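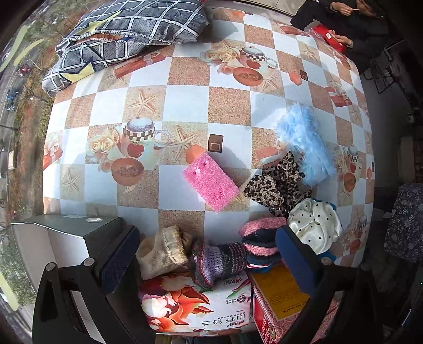

Good evening, everyone, and thank you for coming out in December. I'm Birthe Oddsson, and I've been sorting other people's odds and ends in Skasuvville for 14 years, and my own for a good deal longer than that.

(Wait for the latecomers. Mention the coffee closes at 8.)

My talk is about small soft things – socks, scarves, sponges, dusters, all the bits that drift to the bottom of a drawer and stay there. Start by getting everything out onto one table, near a window if you have one, and please don't decide anything yet. Just look, and touch, and let yourself remember who knitted what.

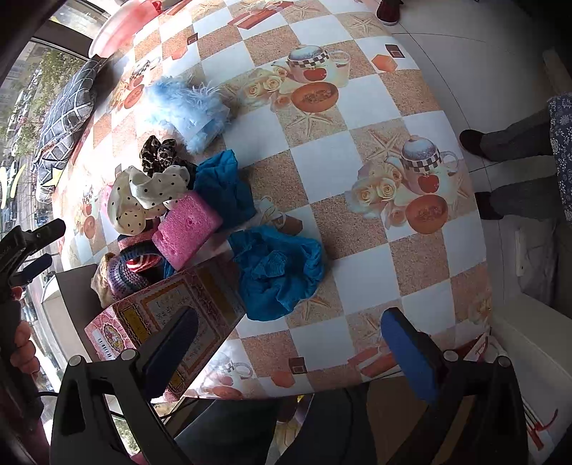
Boxes come next, and I do love a pretty one. People go out and buy plain plastic tubs when there's a perfectly good cardboard box in the closet. I'm fond of a pink patterned one with fancy borders, and knits tuck in nicely at the open end. Scrunchies can wait their turn in a heap, and so can the sponge.

(Pause. Ask who has up to 2 boxes like this at home. Hands.)

Related talks
Linen Closets with Wito
The Button Jar
Mending Night at Metwally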